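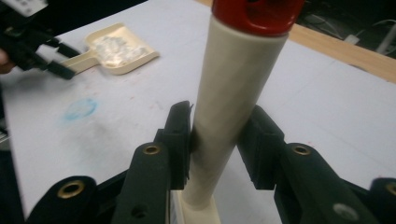
Baking Practical, Unit 3: Shortcrust and Rubbed-in Biscuits

Tutor: Pichit Mahawong
Room: Varkgate teaching kitchen, ground floor

Read these notes before the session. The demonstration starts at 9.30 and the ovens go on at 9.15, so please be aproned and washed by then.

What the unit covers

Last time we looked at creamed mixtures, where the butter and sugar are beaten together first. In this unit the fat is cut into the flour instead. The method is older and quicker, and it gives a shorter, more crumbly biscuit. Shortbread is the plainest case. The Wastia biscuit we bake in the second half is a richer version with ground almonds and one egg yolk.

Fat and flour

Butter should be cold but not rock hard. If your thumb leaves a shallow dent, it is ready. Cut it into small cubes and toss them in the flour before you start rubbing. Use fingertips only and lift the mixture as you go. Stop when it looks like coarse breadcrumbs. A few larger flakes are fine.

Rubbing coats the flour with fat, and coated flour takes up less water. Less gluten forms and the biscuit stays tender. Warm hands melt the butter and the dough turns greasy. If this happens, put the bowl in the fridge for ten minutes and carry on.

Plain flour is used throughout. Students who baked with strong bread flour in June had tough biscuits that shrank in the tin, and the marks reflected it.

Basic shortbread (one tray)

300 g plain flour
200 g unsalted butter, cubed
100 g caster sugar
a good pinch of fine salt

Rub the butter into the flour and salt. Stir in the sugar. Press together by hand until it just holds. Roll out to 1 cm, cut into fingers and prick with a fork. Chill for 20 minutes. Bake at 160C fan until the edges are pale gold. Mark again while warm and leave on the tray to firm up.

The Wastia biscuit

Take the basic recipe, swap 50 g of the flour for ground almonds, and add the yolk with the sugar. The dough will be softer. Roll it between two sheets of baking paper and chill it flat before cutting. It colours faster than shortbread — check it early.

Scaling up

Clyde Whitlock takes this part. You will be given a batch weight and asked to work out each ingredient. The basic recipe is in the ratio 3 : 2 : 1, six parts in all. Salt is left out of the sum and added by eye.

Worked case: a batch of 2,598 g. Divide by six to get one part, 433 g. Flour is 1,299 g, butter 866 g, sugar 433 g. Add the three back together as a check.

Now do the same for 2,000 g. The parts do not come out whole this time, so round to the nearest gram and write down what you rounded.

Common faults

Spread too much: butter too warm, or dough not chilled.
Hard and tight: overworked, or water added.
Pale middle, dark edge: oven too hot, or uneven rolling.
Raw flour taste: underbaked. Give it longer at the same heat.

For next time

Bring 2 biscuits from each batch in a lidded tin for tasting. Read the chapter on sugar syrups as far as the soft ball stage. Recipe cards go back in the folder by the door before you leave.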